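Checking the Hand-Held Gripper Before a Recording Session

Carry out these checks at the start of each session and again after every 200 recordings.

Step 1. Inspect the fingers
Open the jaws fully. Examine the black foam on each orange finger and replace any strip that has lifted or torn. Tighten the screws on both mounting blocks by hand -- do not use a powered driver.

Step 2. Confirm the camera view
Set the microwave on the table with its door open and hold the gripper in front of it. Both fingers and the square marker on each block must be visible, with the microwave between the jaws. 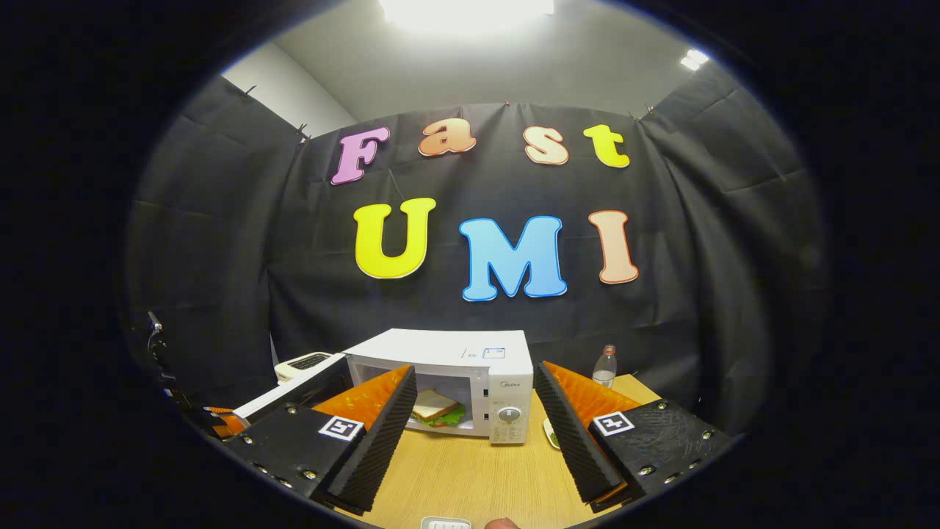 Step 3. Check jaw travel
Close and open the jaws 3 times at an even pace. If a marker drops out of view at any point, reseat the block and repeat Step 2.

Step 4. Record the result
Enter the check in the Tratus log. Units that fail twice are to be withdrawn from use and tagged for repair.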